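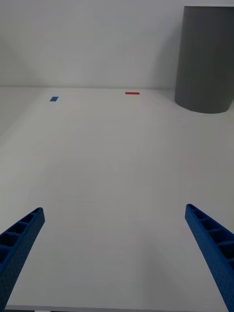 *Figure 1. Wrist camera view with the fingers apart. The blue and red markers lie towards the back of the table.*

## 3. Method

The project was carried out at the Wernositz teaching laboratory by Kedir Gebremichael and Letay Abdella, under the supervision of Ilse Hoekstra. It tested whether a policy trained only on wrist camera images would return the arm to a fixed start pose when given no joint readings.

Training data consisted of 60 demonstrations, each driven by hand and stored with the Oltiseo logging tool. After blurred images had been removed, 1608 remained. The two coloured markers were kept in every recording as fixed points for comparing one start pose with another. The grey cylinder was also left in place throughout.

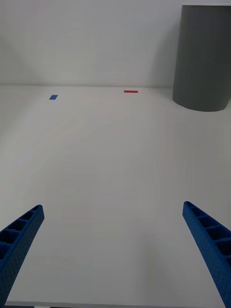

A start pose was accepted when both markers and the lower edge of the cylinder were in view and nothing lay between the fingers. Poses that failed this check were repeated before the trial was logged.

## 4. Results

The policy was run in 50 trials. In 15 of these the arm stopped short of the accepted pose, mostly after starting from the far right of the table. The remaining trials met the criterion without correction.

Nahom Demissie repeated the scoring in March from the stored images and obtained the same totals. The effect of room lighting was not measured. Etenesh Birhane has proposed a further set of trials with the blinds closed, using the same markers and the same checks.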